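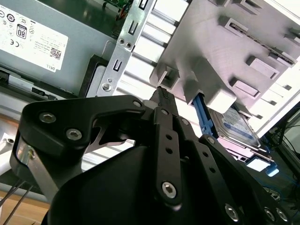
*Inside a desktop case: power supply with a DELL label, white plastic drive cage to the right.*

# Jaller desktop teardown notes

Version of October 14, 2020. Kept by the Sirnetti repair room.

## What's in it

548 short entries on taking office desktops apart and putting them back together. Each entry covers one job on one machine: a drive out, a drive in, a power supply swapped, a cable rerouted. The machines came in two lots, the first from Soomro and the second from Prosatetti, both clearing out old office stock.

Fields:

- `case_id`: our shelf number, nothing to do with the maker's
- `job`: what was attempted
- `part`: drive, cage, supply, fan, cable, other
- `minutes`: time on the bench, rounded up
- `result`: done, part done, given up
- `notes`: free text, often blank

## How far to trust it

Not very far in places. The `minutes` field was filled in afterwards for most of the Soomro lot, and I doubt anyone remembers a cage removal to the nearest minute. Treat anything before February as a guess.

"Tool-free" is copied from whatever paperwork came with the machine. I have left it in under protest. Plastic cages that are meant to slide out with one press often want a press, a wiggle and a second pair of hands, and the entries marked "done" don't say how many tries it took.

Power supply ratings were typed in from labels. Efficiency badges were noted too, but a badge on a label is a claim by the maker and we measured nothing. Please don't use this set to compare running costs.

## Known faults

- 6 entries share a `case_id` with a different machine.
- 3 entries list a part as refitted that was left on the shelf.
- "Cage" and "bracket" are used for the same thing in the Prosatetti lot, and sometimes for different things.
- Around 2 in every ten `notes` fields are only "as before", with no before to look at.

## Safety

Unplug the machine before opening it. Nothing in these notes covers opening a power supply, and we won't be adding it.

## Changes

Corrections go in `fixes.csv`. Send the shelf number and the old value along with the new one.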